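Opinion: Let the robots be slow

I drove 25 miles to the Ollwood open day expecting a show, and I spent most of the afternoon staring at a kitchen scale. I loved it! More places should do it this way – open the door, put the arm to work and let people stand there with their coffee. 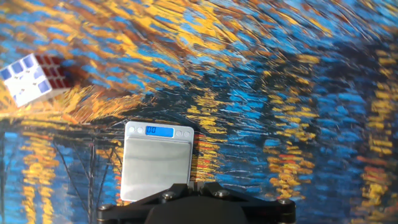

Otis Yazzie

June 2018

The scale said 00 when I looked, with nothing on the plate and a gripper parked right up against it, and the man next to me muttered that he could weigh his own flour, thanks. Fair enough. But I've sat through the other kind of demo (Rankin, last November, 10 minutes of loud music and one wave from a robot) and I came home knowing less than when I left. 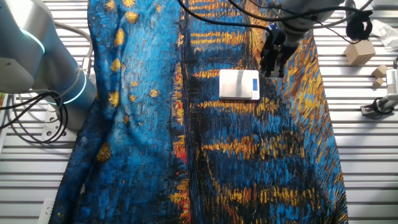

What I want is the dull stuff, the cables and the clamps and somebody like Hyun-seo Seok, who took my questions for ages and said "I don't know yet" to 3 of them. That made me trust her more than any brochure could. If these machines are headed for our kitchens and workplaces, we should get to see them on an ordinary afternoon, pauses and all. So please, Ollwood, do it again next year – and maybe find us a few more chairs.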